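Section 4 – First wash and filling the cushion inserts

Read all of section 3 before this bit. Covers zipped off, inserts out, feet of the frame screwed in tight.

4.1 Before you start

You need:
The two inner bags (plain cotton, zipper on the short side)
The sack of loose fill, Zellitz no. 292
A kitchen scale
A clean bedsheet you don't mind getting fluffy
Sharp scissors for the sack

Part number for a spare sack is 1434. Not the same as the one on the Kiler sofa, that one is a different lenght and the bag won't take it.

Note – windows shut. Fan off. Pets in another room if you can manage it.

4.2 Washing the covers

1. Turn inside out. Zipper closed all the way.
2. Wash alone the first time. Color comes out of the dark ones, mostly the green.
3. Gentle cycle, mild detergent. No bleach, no softener.
4. Hang to dry. Do not tumble. They shrink and then section 5 gets very hard.
5. Iron on low while a little damp, inside out still.

Caution: inner bags are not for the washing machine once filled. Spot clean only, damp cloth, air dry flat.

4.3 Filling

1. Spread the sheet on the floor. Everything happens on the sheet.
2. Cut the sack along the dotted line, short end. Don't stab it.
3. Let the fill stand open for 60 minutes. It comes vacuum packed and needs the time to rise.
4. Pull it apart by hand. Small tufts, palm size or less. Big clumps stay clumps forever, you will feel them when you sit.
5. Corners first. Push a tuft right into each corner of the bag with your fingers, not with a stick or a ruler.
6. Then edges, then middle.
7. Weigh both bags. Even them out before closing.
8. Close zipper. Shake hard, turn, shake again.

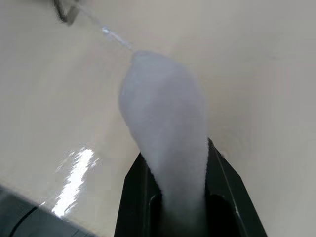 Kheri Simiyu wrote in after the last edition to say the corners went flat by the second week, and that putting double the fill in them before touching the edges sorted it. Fair point. So step 5: use twice what looks right. It packs down.

Leftover fill goes back in the sack, fold the top over, peg it. Keep it dry. You will want it in a few months when the seat starts to dip.

Note – if you ordered the firm version there is a foam core as well. Core goes in after the corners, fill goes round it. Do not cut the core to fit. If it doesn't fit it is the wrong core, ring us.

4.4 Putting the covers back on

1. Fold the insert in half like a taco, zipper side toward you.
2. Feed it in to the back corners. Let go slowly.
3. Pull the cover forward – not the insert.
4. Line up the seams with the bag edges, then zip. If the zipper fights you stop, push the fill back from teh teeth, try again.

Caution: forcing the zipper breaks the slider. Not covered by the warranty.

4.5 After

Cushions look overfull at first. Leave them. Plump every few days, swap left and right when you remember to.

Replacement sliders and spare bags: ask for Triin Lūse in parts, closed Friday afternoons.

Legs and leveling, go to section 5.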